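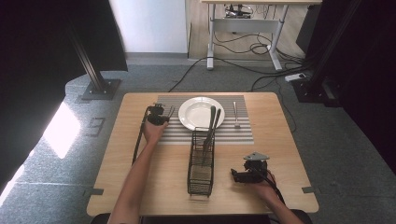

Fig. 2. Plate and placemat on a light wooden table.

Section 11: Leveling the Hukstead table

A table that rocks will find your soup before you do. Allow 30 minutes, or almost an hour if the carpet is deep.

1. Clear the top. Crockery too, however settled it looks.
2. With a helper, turn the table over onto a blanket. Do not drag it.
3. Loosen the lock ring on each foot two full turns.
4. Turn the table upright and press on each corner. Note which one dips.
5. Wind that foot out a little at a time, pressing as you go.
6. Tighten the lock rings by hand.

Note: Carpet gives under weight. Check again in a week and expect to be mildly disappointed.

Caution: Never wind a foot out past the red line. It will come off – usually at dinner.

Folded napkins are not an approved spacer. Spare feet are sold in the Plesach kit.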